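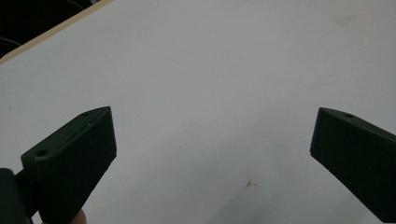 I got to the coffee place ten minutes early and the singer from Culden was already there, halfway through a bagel and scrolling through a mastering invoice. "Don't look at this," she said, turning the phone over. "It'll make you sad."

The band's third record, Sernudard, is out in October, and I've been playing my promo copy to death. It's louder than the last one and a whole lot funnier, and there's a song about a parking ticket that I would put up against anything I've heard this year (yes, really!). So I started there.

"It's a true story," she told me. "I got 3 tickets in one week outside our practice space. The chorus is basically what I yelled at the windshield."

They made the album at Karagiannis, a studio over a tire shop, and tracked nearly all of it live. I asked if the tire shop was a problem. She laughed so hard the guy at the next table looked up.

"You can hear an air wrench on track four. We did 224 takes for this record, I know because our drummer wrote every one on a legal pad, and the one with the wrench was the best. So it stayed."

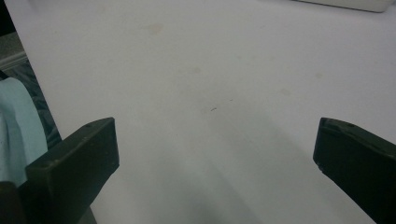
White tabletop, dark green gripper fingers.

The first pressing is 3000 copies on Odent, the tiny label that also put out their debut. I wondered why they went back after a record with a bigger outfit, and she got a little more careful here.

"The bigger place was fine. They were nice to us. But every email had nine people on it, and I'd ask about a snare sound and get an answer about a playlist. Odent just calls me — usually while I'm at the grocery store."

The closer is called "3034," and I'd been dying to know what it meant. A year? Some kind of end-of-the-world thing?

"It's my grandmother's house number," she said. "People keep telling me their theories and they're so much better than mine. One guy had it worked out as a Bible verse."

She wants to play the whole album front to back on the fall tour, parking ticket and all. The bass player is against it. They were going to argue about it at practice that night, at seven, and she had to go move her car.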